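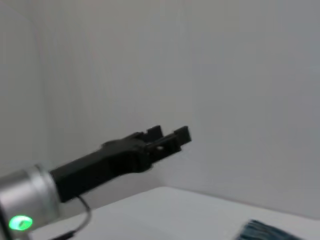
The two-finger gripper on one of our arms, fingers open, green light on.

About us

Hello, and thanks for stopping by! I'm the one who started Brekivitz, and I still answer most of the emails, so if you write in there's a fair chance you'll get me. We put together robot arm kits for small workshops, packing benches and school labs – places that have one or two dull, fiddly jobs they'd happily hand over, but no engineer down the corridor to set things up.

I used to work in a bindery where I spent whole afternoons moving things from one tray to another tray. I was quite good at it and I hated every minute. When I left I bought a second-hand arm, bolted it to my kitchen table (sorry, table) and taught it to pick up teaspoons. It took me most of April. The first kit we sold was more or less that same set-up with a better table.

These days our main product is the Totis. You get the arm, a black gripper with two parallel fingers, a mounting plate, the cables and a printed guide that my mum has read from cover to cover and declared "fine". The arm is already set up when it leaves us, so you clamp it down, plug it in and move it by hand through the job you want done. It remembers, you press go, and then you spend ten minutes fussing over the bit where it lets go too early. Everyone does!

We've sent out 147 Totis kits so far, and 126 of those went to firms with fewer than 20 people. I'm very fond of that second number. Big factories have plenty of companies to ring, and a candle maker with a bad shoulder has hardly any.

If your parts are an odd shape, have a look at Insaurralde, our finger-making service. Post us a few samples of whatever you need picked up and we'll make a pair of fingers to suit. Soft things, hairy things and floppy things are all welcome, and they're the ones I like best – a plain box is a bit of a dull day for us. We try the new fingers on our own bench before they go out, and you get your samples back in the same parcel.

Then there's Netgate, the small box that lets an arm talk to the rest of your kit: a conveyor, a label printer, a door switch. You don't need one to get going. Plenty of people buy it later, once they've got used to having the arm about and start eyeing up other jobs.

What we don't do is heavy lifting, welding or anything involving hot food. We get asked about pizza a lot. I'd love to, but no.

Our workshop is open to visitors most mornings and you're welcome to bring your own parts and have a go. Please do get in touch first, as the bench gets booked up and the parking is dreadful. There are 1132 questions and answers in the customer forum as well, all searchable, and I've written far too many of the answers myself, usually with a cup of tea going cold next to me.

Drop us a line through the contact page and tell me what you're fed up of picking up.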